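Varkisance Forum > Home and Renting > Floors, walls, furniture
Topic: Light floor in a rented studio – keep it or cover it?

putau_second_floor
Posted: Saturday, November 5, 2022

Hello everybody. English is my third language, so please excuse the mistakes.

Since August I rent a studio in the Putau building, the side that looks to the street. It has a light floor in every corner and I am not sure what to do with it. In daytime it is pleasant. In the evening, with only the ceiling lamp, it looks yellow and every crumb can be seen from the door. My neighbor covered all of hers with carpet and says she would do it again. The contract allows carpet if it is not glued.

I have 200 to spend, maximum. I work at home, so my desk chair rolls on this floor all day. What would you do?

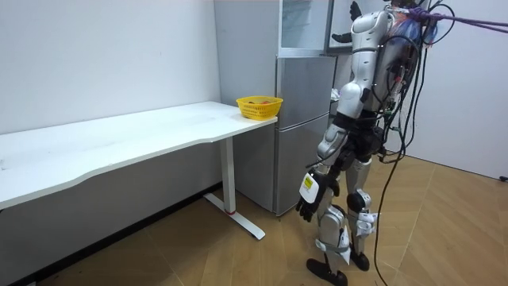 Reply 1
magalhaes_corner
Member, 208 posts

Keep it. I have lived with a light floor for nine years, first in Magalhães street and now closer to the river, and I would not go back to a dark one. A dark floor shows dust much more. With crumbs you only need a broom.

For the yellow color, please change the bulb before you buy anything. Look on the box for a more neutral white. It costs little and you can take it with you when you leave.

Reply 2
stairs_and_soup

I do not agree with magalhaes_corner about the dust. It depends what dust you have. I have a black dog, and on my light floor his hair is like drawing with a pencil. On the old brown floor I did not see it for days (maybe this is not something to be proud of).

But full carpet in a rented room, no. My cousin did it, and when she moved out she had to carry it down four floors and pay for the disposal.

Reply 3
putau_second_floor

Thank you both. No dog here. I will try the bulb this week.

I forgot to write that my desk is white too, and the walls also. Perhaps the floor is not guilty and it is simply too much pale color together. A friend told me to look at the Stomotier rug, the flat one in dark green. Does somebody own it?

Reply 4
kettle_north

I own the Stomotier in gray. It is flat and easy to vacuum, but it walks – every week I pull it back to the wall. You need the rubber net under it, and the net is sold separately, which I found a bit impolite. Under a chair with wheels I would not put it. The border of mine began to curl after one winter.

For the chair, buy soft wheels. The hard ones make small gray lines on a light floor and the landlord will see them when you give back the key.

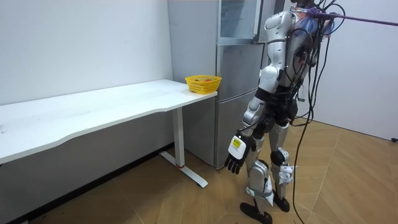
The other thing is the size. People buy a rug too small and then it looks like a towel somebody dropped. Put newspaper on the floor in the size you want, leave it for two days and walk around it. I did this and went one size bigger.

Reply 5
magalhaes_corner

I agree on the wheels. On the net I do not, some of them stick to the floor and leave a pattern when the room is warm. Felt is better. It slides a little more, but you can clean the floor under it normally.

Reply 6
stairs_and_soup

Felt under a flat rug? Then it will walk even more. I had felt in the corridor and my mother almost fell. Please do not advise this to a person who rolls on a chair all day.

Reply 7
magalhaes_corner

In a corridor I would also not use it. In the middle of a room, with a table leg on one corner, I never had a problem.

Reply 8
putau_second_floor

I changed the bulb yesterday. It is better, less yellow, and I was surprised how much. I ordered the soft wheels also. The rug I will decide after the newspaper test, probably green, and I will ask in the shop if I can see the net before I pay for it.

If somebody knows how to remove the small gray lines which are already there, please write. I tried warm water and a cloth and they stayed.

Reply 9
kettle_north

Try a clean white eraser, the school kind, and rub softly. Test it first in a place behind the door.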